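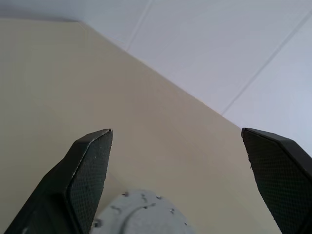
3. 조사 대상지 및 방법

3.1 대상지 개요

본 연구의 조사 대상지는 갈레셀(Gallesel) 하천 유역의 저지대 주거지역이다. 이 지역은 하천 제방과 간선도로 사이에 남북으로 길게 형성되어 있으며, 대부분의 가로에 낙엽활엽수가 식재되어 있다. 우수는 도로 측구를 따라 빗물받이로 유입된 후 합류관을 거쳐 하천으로 방류된다. 관로의 경사가 완만하고 방류구의 표고가 낮아, 하천 수위가 상승하면 관로 내 유속이 급격히 저하되는 특성을 보인다.

대상지는 배수 계통에 따라 세 구역으로 구분하였다. 제1구역인 델릭(Dellik)은 노후 단독주택이 밀집한 곳으로 도로 폭이 좁고 노상 주차가 많다. 제2구역인 프라드(Frade)는 상가와 공동주택이 혼재하며 보행량이 가장 많은 구역이다. 제3구역은 제방에 접한 공원 주변부로서 수목의 밀도가 높은 반면 불투수 면적의 비율은 낮다. 각 구역의 경계는 하수관망도를 기준으로 설정하였으며, 관로가 두 구역에 걸치는 경우에는 하류 측 맨홀이 속한 구역에 포함하였다.

기존 연구는 주로 관로의 통수 능력과 침수 발생의 관계를 다루어 왔으며, 노면에서 관로로 이어지는 유입부의 상태는 일정한 것으로 가정하는 경우가 많았다. 그러나 가을철 낙엽이 집중되는 시기에는 강우 강도가 설계 기준에 미치지 못하는 경우에도 노면 침수가 반복적으로 보고된다. 이에 본 연구는 유입부의 폐색 정도를 독립된 변수로 취급하고, 이를 수목의 분포 및 청소 주기와 함께 분석하고자 하였다.

3.2 빗물받이의 선정과 관찰

관찰 대상은 총 48개소의 빗물받이로 하였다. 선정에는 층화 추출을 적용하였으며, 도로의 종단경사, 인접 수목의 유무, 노상 주차 허용 여부를 층화 기준으로 삼았다. 공사 중이거나 덮개가 임의로 설치된 빗물받이는 최초 추출 단계에서 제외하였다. 조사 기간 중 교체된 빗물받이는 교체 시점까지의 자료만을 분석에 포함하였다.

폐색 정도는 격자 덮개의 개구면 가운데 낙엽, 토사 및 기타 협잡물로 덮인 면적의 비율로 정의하였다. 조사원은 사전에 작성된 판정 기준표에 따라 현장에서 등급을 기록하고, 동일 지점을 다른 조사원이 독립적으로 재판정하도록 하였다. 두 판정이 일치하지 않는 경우에는 현장 기록을 대조하여 최종 등급을 결정하였다. 협잡물의 종류는 낙엽이 우세한 경우, 토사가 우세한 경우, 생활 폐기물이 우세한 경우로 나누어 별도로 기록하였다.

관찰은 낙엽기의 시작부터 12월까지 11주에 걸쳐 매주 실시하였다. 강우가 있었던 주에는 강우 종료 후 추가 관찰을 시행하였다. 다만 제설 작업으로 접근이 제한된 일부 지점에서는 마지막 주의 기록이 누락되었으며, 해당 값은 보간하지 않고 결측으로 처리하였다.

3.3 강우 및 수목 자료

강우 자료는 아킥스(Akix) 관측소의 시간 강우량을 사용하였다. 관측소는 제2구역의 북쪽 경계에서 약 400 m 떨어져 있으며, 대상지의 면적을 고려할 때 구역 간 강우의 공간적 차이는 크지 않은 것으로 판단하였다. 강우 사상은 무강우 지속 시간을 기준으로 분리하였고, 강설이 포함된 사상은 분석에서 제외하였다.

수목 자료는 가로수 관리대장을 기초로 하되, 고사하거나 이식된 개체를 현장 확인을 통하여 보정하였다. 사유지 내 수목은 관리대장에 포함되지 않으므로, 수관이 도로 경계를 넘는 개체에 한하여 위치와 수종을 추가로 조사하였다. 델릭 구역에서는 이러한 개체가 낙엽 공급원에서 차지하는 비중이 적지 않아 보정의 영향이 상대적으로 크게 나타났다.

3.4 분석 방법

폐색 등급은 순서형 변수이므로 누적 로짓 혼합모형을 적용하였다. 고정효과에는 수관 피복률, 직전 청소 이후의 경과 일수, 선행 강우량, 종단경사를 포함하였으며, 빗물받이 개소를 임의효과로 설정하였다. 청소 이력은 관할 기관의 작업일지에서 확보하였다. 작업일지에는 가로 단위의 작업 여부만 기재되어 있어, 개별 빗물받이의 준설 여부는 구분할 수 없었다. 이 점은 경과 일수의 효과를 과소 추정하게 할 가능성이 있으므로 결과의 해석에 유의할 필요가 있다.

노면 침수의 발생 여부는 주민 신고 기록과 현장 관찰을 병용하여 판정하였다. 신고 기록은 2019년 3월 19일에 확정된 자료를 기준으로 하였으며, 그 이후 정정된 사항은 반영하지 않았다. 동일한 침수에 대한 중복 신고는 위치와 접수 시각을 대조하여 한 건으로 통합하였다. 구역별 폐색 등급의 분포와 모형의 추정 결과는 다음 장에서 제시한다.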